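Hedero Home Notes
23 December 2025
729 shares · 300 comments

OK, a thread about the fridge, which I have been threatening to write since November. Get a drink, it's longer than it should be.

We have the in-laws coming and every shelf in my fridge was a landslide. Open the door, catch the mustard. So last night I pulled everything out and started over with a wire basket, a flat tray and a bunch of clear boxes with lids.

First thing I learned: I own four open jars of capers. I don't even make anything with capers.

The basket came from Kudlow, the hardware place by the bus depot, and it was down in the plumbing aisle for some reason. White coated wire, open top, cheap. I bought one to try it out and went back the next morning for two more.

Wire is great in a fridge because the cold air gets through, and wire is terrible in a fridge because anything small tips over on it. Yogurt cups lean. Butter slides into the corner and stays there. An egg will find the one gap you didn't know about!

So: tray. A flat white one that sits down inside the basket and gives you a floor. Mine was a leftover from an old drawer set and it fit like it was made for it. Measure the inside of your basket at the bottom, by the way, some of them get narrower as they go down. Ask me about the tray I had to return.

When something drips now (something always drips) I lift the tray out, rinse it, put it back. The shelf under it stays clean. I used to take the whole glass shelf out and wash it in the tub like a dog.

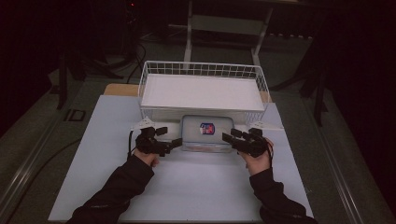 Clear box, lid on, sticker in the middle. Wire basket behind it with the white tray inside.

Now the boxes. I've gone all in on clear ones with rounded corners. Square corners look neater on the shelf but I can never get rice out of them, you end up in there with a fingertip and a paper towel.

Clear sides matter more to me than good lids. If I can see there's only a little left in the bottom, I'll eat it for lunch. If it's in an old margarine tub I'll believe it's margarine until it grows a coat.

Stickers! I put one in the middle of the lid, never on the side, and never over the edge where the lid meets the box (it peels the first time you open it and then you have glue on your thumb all evening). Any sticker will do. I've been working through a sheet that came with the kids' craft stuff, so the soup has a dinosaur on it.

I don't write much on them. Date it went in, and a "no" if it's for company. My family understands "no" about half the time.

To get old sticker off a lid: a bit of cooking oil, leave it while you do the dishes, wipe, then soap. I tried the hair dryer way and bent a lid so badly it now rocks on the counter. It lives in the garage with screws in it.

Where things went, for the people who will ask: cheese basket on the middle shelf, mostly the Cornon my mother-in-law likes, which I keep away from everything else for obvious reasons. Leftovers basket right at eye level. Sauces in the door, minus three jars of capers.

The almond cake from Conceição gets the bottom shelf to itself, in its own box, lid sticker says NO in capitals.

One mistake I made – I filled the baskets completely. It looked wonderful for an evening. Then someone brought home a cooked chicken and there was no place for a chicken. Leave a gap. You'll resent the gap but leave it.

Other mistake was stacking boxes two high in front of the basket. You can't slide the basket out without moving them, so you don't, so whatever's at the back of it gets old. Next to the basket is fine, on top of each other next to the basket is fine too.

Freezer is still a disgrace. There's a bag in there that could be stew or could be plums. I'll do it in the new year, or I'll move house.

If you have a trick for herbs, put it in the replies please, my parsley goes to slime no matter what I do to it.

3,596 likes

More from Hedero Home Notes
The drawer under the oven and what I found in it
Lids: a system, sort of
Kudlow or the big store? My shopping list for the pantry
Getting the onion smell out of a plastic box
5 things I stopped keeping on the counter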